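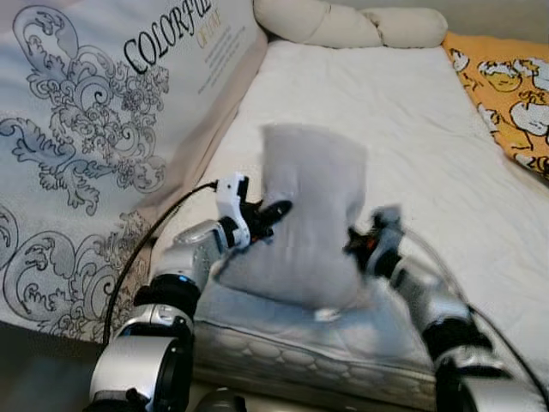 4. Das Bett beziehen und einrichten

Vor dem Beziehen nehmen Sie bitte alle Kissen und Decken von der Matratze und legen sie auf eine saubere Fläche. Das Spannbetttuch wird zuerst an den 2 Ecken beim Kopfende befestigt, danach an den Ecken beim Fußende. Leichte Falten wie auf dem weißen Tuch hier sind kein Mangel, man streicht sie mit der flachen Hand von der Mitte nach außen. Ein weiches Kissen, wie das graue, fasst man links und rechts gleichzeitig an und drückt es ein wenig zusammen. So kommt die Füllung wieder in die Mitte. Die lange Rolle Alby (Artikel 453) bleibt quer am hinteren Ende der Matratze.

4.1 Auflage und Bettdecke

1. Legen Sie die gesteppte Auflage Flunau (Artikel 974) glatt auf die Matratze. Die Naht zeigt nach unten.
2. Prüfen Sie, ob die Auflage an keiner Seite doppelt liegt.
3. Legen Sie die Bettdecke gefaltet auf eine Hälfte des Bettes und öffnen Sie sie in Richtung der Wand.
4. Ziehen Sie die Decke nach vorne, bis sie über die Kante der Matratze hängt.

Achtung: Die Decke darf den Boden nicht berühren, wenn dort ein Heizgerät steht. 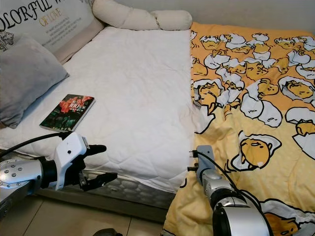 5. Stellen Sie das Rückenpolster an das Kopfende und das kleine Kissen davor.
6. Bücher und andere harte Gegenstände nehmen Sie vor dem Schlafen vom Bett.

Hinweis: Bezüge von Britura und Trummer haben verschiedene Reißverschlüsse. Bitte nicht mit Kraft ziehen, sondern den Stoff zuerst glatt halten.

4.2 Pflege

Die Auflage wird bei 40 Grad gewaschen, ohne Weichspüler. Im Oktober, wenn die Heizung wieder läuft, soll man die Matratze einmal wenden und einen Tag ohne Bezug lüften.

Bearbeitet: Veronika Fuchs, Stand 5/3/14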